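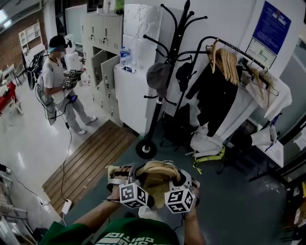 Inmaculada Marín told the Lusthorpe chapter in her letter that she had never spoken to a room of more than ten people before she joined the mentoring program, and that her mentor's first advice was to bring fewer notes.

2 min read

The Lusthorpe and Broltcombe service clubs are looking for 8 mentors for the next round of the Bermúdez Mentoring Program. It starts in June and pairs club members with adults who are returning to work or changing jobs.

Mentors meet their partner twice a month for five months, in person or by phone. You do not need to be a club member when you apply. You should have some years of work behind you in any trade or profession, and be free for one evening of training at the Broltcombe hall.

The role is unpaid. Travel between the two towns is refunded if you keep your receipts.

To apply, send a one-page letter saying what work you have done and which town you can meet in. Include the names of two references. Letters go to Carmela Paredes, program coordinator, at the Lusthorpe club office. We will reply to everyone by mail.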